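The man from Sindeck came up the hill on a Friday with a folder and told my aunt her well was worth money.

She let him sit. She let anybody sit. I stood by the stove with my arms crossed, which she told me later was rude.

"There's a belief in Dedmont," he said, "that the water cures things."

"There's a belief in Dedmont that the moon sours milk," I said.

He smiled at me the way you smile at a dog you've been told is friendly. Then he opened the folder. Sindeck wanted to bottle the water. They would pay my aunt 872 a month and put up a sign on the Dristgate road, and people would drive out to see where it came from. He had letters from sixteen people who had drunk it and gotten well. Bad knees, mostly. One case of nerves.

"Well compared to what?" I asked.

"I'm sorry?"

"Knees get better in October too. My aunt's knee got better and she drinks coffee."

My aunt said that was true about the coffee. 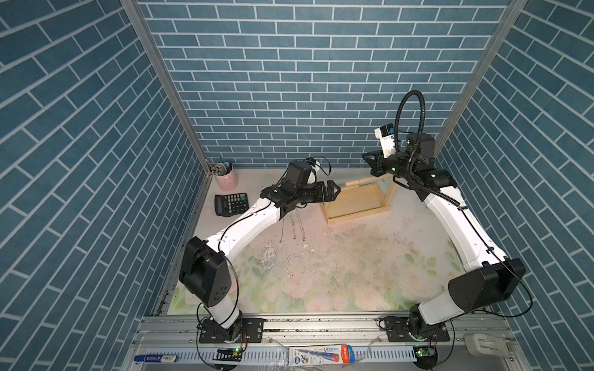
I read all sixteen letters that night at the kitchen table. Five of them used the word "restored," and two had the same spelling mistake in the same place. My aunt sat across from me with her mending and asked why it mattered who wrote them, if the money was real. I didn't have a good answer. I looked at the wall for a while. People will take a picture of a thing if it's dressed up right, I thought, and I remembered blue wallpaper printed to look like brick, white lines and all, and how I'd known it was paper and had still thought of it as a brick wall. The well would go the same way. Put up a sign and it's a healing well.

"You drank from it all your life," my aunt said. "You never get sick."

"I was sick all of March."

"That was your chest."

In the morning I walked down to the Smits store and asked to see the water report. They kept it under the counter with the fishing licenses. It was three pages long. Iron, a little high. Lime. Nothing in it that could do a thing for a knee, or for nerves, as far as I could read.

I brought it home and put it on top of the folder. My aunt read it slowly, moving her lips. She turned it over to see if there was more on the back.

"It doesn't say it doesn't work," she said.

"It doesn't say it doesn't make you fly, either."

She signed on Monday. He gave her a pen to keep and a check for 1000, the first month and something extra for the trouble, and he shook my hand on the way out as if I had helped.

That evening her knee was bothering her again. She went out to the yard with the blue cup, in her slippers, and I heard the pump handle going. She was out there a good while. When she came back in she sat down and put her foot up on the other chair.

"Well?" I said.

"Give it a minute," she said.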